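About Butora Wallpapers

Welcome, and thanks for wandering over to this part of the website. Most people come here looking for our phone number (it's at the bottom, keep scrolling), but if you've got a cup of tea handy we'd love to tell you a bit about who we are.

Butora is a family-run wallpaper shop and hanging service on Menzies Street, in the old shoe repair building with the green awning. We started in a garage with a secondhand pasting table, a box of brushes and a stack of sample books so heavy that one of them broke the shelf it was sitting on. In those days everybody was painting everything white, and more than one kind neighbour took us aside to ask whether we'd thought it through. We hadn't, really! But we loved the stuff, and there were enough people in the older part of town with picture rails and high ceilings to keep us in paste through the first winter.

Our first big job was a hallway that went up two flights of stairs and around a corner that wasn't square at any point along its height. It took us far longer than we'd quoted and we learnt more from it than from all the jobs before. The owners still have the same paper up, and they still send us a card every December.

What we do now

These days there are eight of us, counting the two who only work Saturdays. We sell wallpaper by the roll, we hang it, we strip it (sometimes the same wall more than once, as colours go in and out of favour) and we match old patterns wherever they can be matched. That last part has become a bit of an obsession. If you've found a scrap of something behind a wardrobe or under a light switch, bring it in – even a piece the size of a playing card gives us something to go on. We keep around 200 sample books on the long bench by the window and you're welcome to sit with them as long as you like.

At our last stocktake we had 3,061 rolls in the back room. A good few of those are ends of lines, which we sell cheaply to anyone doing a powder room or the inside of a cupboard. Please ask, as they never make it onto the website.

For hanging we mostly use Skirnumix paste, which we also sell over the counter in small tubs. We'll happily write out the mixing instructions for you if you're having a go yourself. Doing it yourself is a lovely way to spend a weekend, and if it all goes pear-shaped on the second drop, ring us and we'll talk you through it.
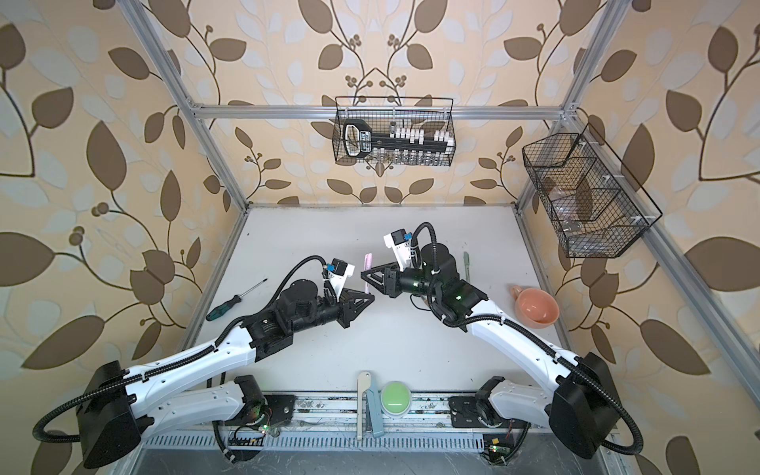

Photo: Plorer Studio

On big patterns

People are often nervous about a large print, and we understand why. A big leaf and vine in brown and cream can look like an awful lot in the sample book. Take the book home, prop it up on the mantel and live with it for five days before you decide. Look at it in the morning and again with the lamps on. Remember too that a large repeat means more offcuts, so let us do the measuring before you order, even if you plan to hang it yourself. We don't charge for measuring anywhere in town.

Come and see us

The shop is open Tuesday to Saturday, and there's parking behind the building off the laneway. Kids and well-behaved dogs are welcome. If you need a hanging quote, it helps to bring rough room measurements and a note of where the doors and windows are – a sketch on the back of an envelope is fine. We're usually booked a few weeks ahead and a bit further than that before the holidays, so do get in touch early.

Phone and email are on the Contact page, and the shop answering machine is checked every evening.

Page last updated Thursday, April 9, 2026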